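Week 6 notes: Can machines do the chores yet?

Okay, so last time we ended with the factory arms, and a few of you came up afterward and asked the obvious thing: if a robot can weld a car body all night long, why can't I buy one that puts the groceries away? Good question! It's pretty much the whole topic this week, so these notes run a bit long. Read them before section if you can.

Start with what already works. The arm at the Wodeck plant (we watched the clip) picks up the same bracket from the same tray, turned the same way, every 10 seconds. It doesn't know what a bracket is and it doesn't have to. Someone built the whole line so that the bracket is always right there. Keep that in mind, because your kitchen was not built by that someone.

Now think about putting away a bag of food. Cans are easy, more or less – stiff, round, hard to hurt. A bag of rice sags. Eggs, well. And bread is my favorite, because it looks like nothing at all and it's a really nasty problem. Squeeze too little and it slides out. Squeeze too much and you've got a dent that stays. A long loaf also wants to tip if you grab it away from the middle, so where you grab matters as much as how hard.
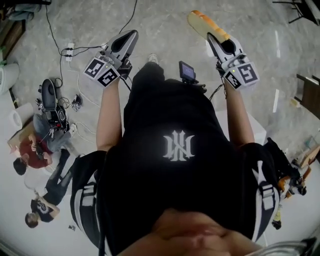
Notes by Letay Feyisa
Posted 20 Feb 2020

So how do you teach a machine to handle a loaf? One way is to write down rules, and we did that in week 3 and you all hated it. Another way is to have a person do the job many times while holding the same kind of gripper the robot would use, and record it. The person brings all the good sense (don't crush it, don't drop it, swing the end clear of the table) and the gripper keeps it fair, since your own ten fingers can do things that two pads never will. Those black-and-white squares on the sides of the grippers are markers. A camera can find a square like that fast and work out where it is and which way it's tilted, so you get a path through space to go with each grab.

The Zundon exercise uses this idea. You'll get 734 recorded grabs, and 234 of them are bread. The rest are boxes, cups and soft bags. Train on everything except the bread, test on the bread, and see how bad it gets. Then put half the bread back in and try again. Please write down your guess before you run it, I love reading those.

A few things to chew on for section:

Is a chore one task or a whole string of them? "Clear the table" sounds like one. Try writing out the steps and stop when you hit 15, which won't take you long.

What counts as done? At Wodeck a part is in the slot or it isn't. At home, my idea of a clean counter and my sister's are two very different counters.

How often can it fail before you'd rather do it yourself? For a dishwasher I'd put up with very little. For something that folds towels while I'm out, I'd be a lot more forgiving – a badly folded towel is still a towel.

My own answer to the big question is "some of them, slowly, in a room set up for it." Sweeping a flat floor, yes. Moving boxes of one size, yes. Anything floppy, squishy or see-through is still hard, and doing one after another with no one nearby to help is harder still. You're welcome to disagree, and the Degefa reading does, quite loudly. I think it leans too much on its best runs, so look at the table of failed grabs near the end and tell me what you make of it.

The Nurance reading is optional until March. Bring your guesses and a laptop with the Zundon files already on it, the download is slow in our building.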